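Tidying small things: what I learned at the Ludero open day

In January I went to the open day at Ludero, where they show automation and gripping tools to anybody who is curious. I expected big machines. What I got was a table, a pair of gripping fingers and many small objects of the kind that fill my own kitchen drawer. I came home with tips for the drawer, so I write them down.

Holger Vik led the demonstration. He has handled small objects for 15 years and he is very patient with questions. His first rule is to leave space. Fingers need room on both sides of a thing, and this is the same for a machine and for your hand. If markers and erasers are pressed together in a cup, you pull out three when you want one. Lay them flat in a shallow tray, with one finger of space between.

Second tip: flat things should stand on something or lean. A thin card on a smooth table is very hard to pick up. Put it in a small box or a clear case and it has sides to hold.

Third tip: do not squeeze. Mr. Vik showed that most objects need less force than we believe. I tried this at home with the lids of my spice jars, and my wrist thanks me. For slippery lids I put a wide rubber band around the edge.

Fourth tip: round things roll. Tubes and pens should lie against a folded cloth, or across the drawer and not along it. I used an old kitchen towel, cut in two.

A visitor asked him what to do with a very full drawer. He said to take everything out, and put back only what you have used since last winter. I did it the same evening and it took me 55 minutes, with one pause for coffee. The remaining things went in a box in the hall, and my sister may choose from it.

Entrance was free, and coffee also. Come early if you want to try the gripper by yourself, for in the afternoon the line becomes long.

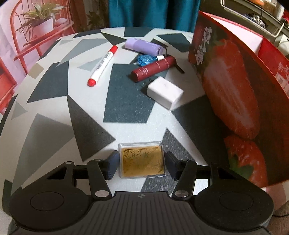
One more thing about the trays. Measure the inside of the drawer before you buy, also the height. My first tray was too high and the drawer did not close, so I had to go back to the store and change it.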